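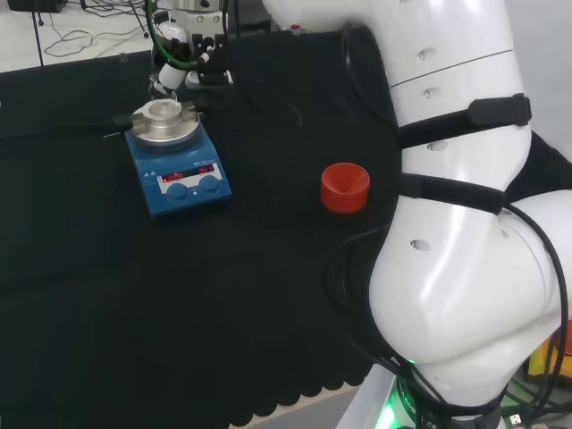 I bought my first old print in November, at the small Arnardóttir gallery in Varkstead. It is a hand-colored engraving of a heron, and I paid 46 for it, frame included. The frame is ugly. I have not changed it yet.

Before this, I thought that antique prints were only for people with large houses. My apartment in Kurkham has one good wall, and the radiator takes half of it. But the owner let me look through the drawers as long as I wanted, and after the third drawer I understood that most of the sheets were quite small and cost less than a pair of shoes. There was also a map for 2,000, which I touched only with my eyes.

I learned some words that day. The "plate mark" is the line pressed into the paper by the edge of the metal plate. "Foxing" is the brown spots that old paper gets. My heron has foxing near the left leg and also in the sky, and I have decided that I like it there. A friend asked if I will have it cleaned. I asked for a price, and it was 35 for a sheet of this size, so it is possible, but I am afraid the blue of the water will suffer. I will wait. 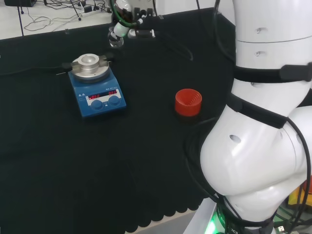 *The blue hotplate, with both displays reading OFF.*

Since then I have bought four more, so now there are 5 on the wall: the heron, two ferns, a beetle and a view of the harbor at Skasow. The harbor does not belong with the others. I hung it lowest, near the door, and it is the one visitors always ask about.

The ferns were a mistake in one way. I bought them as a pair, but at home I saw that the paper is not the same color, and one is trimmed almost to the image. Probably they come from two copies of the book. Next time I will take both sheets to the window before I pay — the lamp in the shop is very yellow.

I still need better hooks. The beetle fell down on 23rd February, but the glass did not break.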